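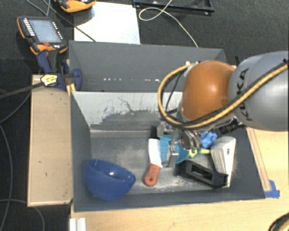 Vol. 12, p. 483

Figure 4. The sorting station, with the arm over the front bin.

4.2 Can it tidy a bin yet?

Sort of! Shiyu Wei and I went into this part of the study pretty cheerful, because picking one thing off a clean table had stopped being hard for us back in September. A bin is a meaner place. Things lean on each other, and a bowl that comes to rest tilted in a corner (Figure 4, lower left) gives the gripper a curved underside close to a wall, so the planner has to choose between a good grasp and a safe one. Ours, which we call Jarna, usually picked safe and came up with air.

We ran 240 picks per planner. The long scraper-like tool was my favorite to watch – Jarna loved going for the handle, then swung the far end into whatever lay nearby. Crumpled stuff was worse. You can grab it almost anywhere, sure, but the shape you planned for is gone the moment you touch it, and our depth model never caught up.

Would I let it clear out my kitchen drawer? Not this year. Zarmeena Arain, who wrote the regrasp code, is more hopeful than I am, and her numbers for second tries are in Section 4.3.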